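Caderno do ateliê, 22 de março

Preparação das telas para a sessão aberta de pintura. Cortei a lona que sobrou do rolo antigo e estiquei 13 telas pequenas no formato quadrado. Duas ficaram frouxas num canto, voltei a agrafar e marquei atrás com lápis. O agrafador grande encrava se levar mais de meio pente.

Gesso: usei o da Pastance, diluído com um pouco de água. Primeira demão na vertical, segunda na horizontal, lixa fina entre as duas. A segunda demão precisa de 20 minutos a mais do que diz o rótulo quando a janela está fechada. O balde da Kerov que estava debaixo do lava-loiça tinha grumos. Coei por uma meia velha e serve para fundos, para telas de alunos não.

Testei os azuis. O ultramarino da Siltilis cobre mal sobre gesso branco e pede duas passagens; misturado com um nada de branco já fecha bem. O verde da mesma caixa seca bastante mais escuro. Colei as tiras de prova na página seguinte, com a proporção escrita ao lado de cada uma. 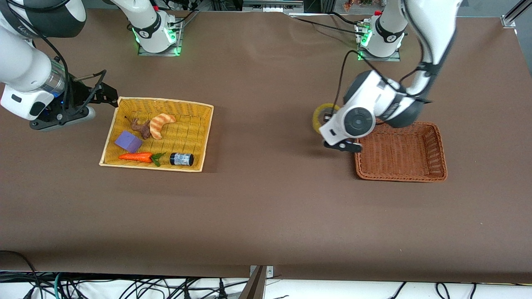 Notas de Javiera Herrera | Caderno do ateliê

Modelo para a noite: paisagem com dois ciprestes e céu em degradê. Fiz o exemplo em três etapas, com pausa depois do céu. O degradê é onde as pessoas se atrasam. Da última vez insistiram em mexer na tinta já meio seca e levantaram tudo — desta vez quero borrifadores na mesa desde o início.

Pincéis: 29 no frasco dos chatos, 9 já só servem para cola. Separei-os com fita vermelha no cabo. Encomendar mais na Salehi, o número 12 de cerda sintética, e perguntar se ainda têm os aventais compridos.

Falta cortar o papel para forrar as mesas e lavar as paletas. A torneira da direita continua a pingar. Quem trouxer a própria garrafa precisa de saca-rolhas; o nosso desapareceu em julho e ainda não comprámos outro.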